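Section 4: Setting up your Tomoana for the first time

OK, you've got the base on the counter, the feet are level (go back to Section 3 if it still rocks, please) and the two trays are washed. Now we get to the part I like, which is turning it on and making it into a dehydrator that suits your kitchen and the stuff you want to dry.

I wrote this section after running my own Tomoana for a good long while, mostly on apples and herbs, so where I say "I" below that's me, Corina Grabner, and where the factory sheet says something different I'll tell you.

4.1 Before you plug it in

1. Check that the drip tray is pushed all the way to the back. It clicks. If it doesn't click, pull it out and turn it around, the lip faces you.

2. Leave a hand's width behind the vent. The air coming out is warm and damp and it will lift wallpaper, ask me how I know.

3. Plug straight into the wall. The heater pulls 450 watts and I don't trust it on a skinny extension cord.

CAUTION: Keep the cord away from the vent side. It doesn't get hot enough to melt anything, but it does get warm, and warm cords go stiff.

4.2 The empty run

Every new unit needs one run with nothing in it. It smells a bit like a new car and you don't want that in your mango.

1. Put both trays in, empty.

2. Press and hold the dial until the display blinks.

3. Turn to 60 minutes and let go. The fan starts first, then the heater a little after, so don't panic if the air feels cool.

4. Open a window and go do something else!

Note: The smell should be gone when the run ends. If it's still there, do one more. Povilas Bite had to do a third on his, and it's been fine ever since.

4.3 Giving yourself some room

I skipped this the first time and ended up with pear slices on top of the toaster. You'll want a clear surface next to the machine, bigger than you think, for laying things out and for letting the trays cool down when they're done.
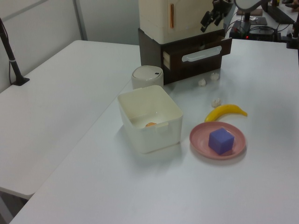

My rule is that the space next to the dehydrator should fit both trays side by side, plus a bowl for peelings and a towel. If your counter is tiny, the kitchen table is fine - just carry the trays over flat, with two hands, because wet slices slide.

4.4 Setting the temperature

The dial does both time and temperature, and yes, that's annoying. A short press switches between them. The little sun means temperature, the little clock means time.

1. Short press until you see the sun.

2. Turn to the setting you want. For soft herbs (basil, mint, parsley) I use 41 degrees. The display is in Celsius out of the box.

3. If you'd like Fahrenheit, hold the dial and the tray button together until the letter changes. You have to do this with the fan off.

4. Short press again for the clock, and set your time.

5. Leave it alone for a moment. The display blinks twice and that's it saved.

Note: The factory sheet tells you to press the dial to save. Don't! On the newer units that press takes you back to the sun and you'll go around and around. I wrote to Firkirano and Mamta Rajput over there was very nice about it and said the sheet would be fixed in the next printing.

CAUTION: The herb setting is for herbs. It's much too low for meat or fish. Use the table in Section 7 for those, and follow it to the letter.

4.5 Your first real batch

Go with apples. They're cheap, they forgive you, and you can eat the failures.

1. Wash and core your apples. I leave the peel on, but suit yourself.

2. Slice them as evenly as you can. Even matters more than thin here. A fat slice in with the thin ones will still be soggy when the rest are chips.

3. Dip the slices in water with a squeeze of lemon if you care about the color. I only bother when they're for somebody else.

4. Shake them off and pat them with the towel.

5. Lay them on the trays so they don't touch. They'll shrink, and it's very tempting to squeeze in a few extra, but the touching edges stay wet.

6. Slide the trays in, set the apple temperature from Section 7, and start.

7. Swap the top and bottom trays halfway through. The bottom one always runs ahead.

Note: To test a slice, take it out and let it cool all the way before you bend it. Warm apple always feels softer than it really is.

4.6 If the display shows a code

E1 means the door isn't shut. Push the top corner, it's nearly always the top corner.

E2 means the vent is blocked. Move the machine forward, wait for the fan to stop, and start again.

E17 isn't in the factory sheet at all. It's the filter reminder, and it comes up after 17 batches whether the filter is dirty or not. Rinse the filter, let it dry completely, put it back, then hold the tray button until the code goes away.

Anything else, unplug it and look in Section 9 before you call anyone. Storage jars and labels are in Section 5, and you can start on those while the apples are going.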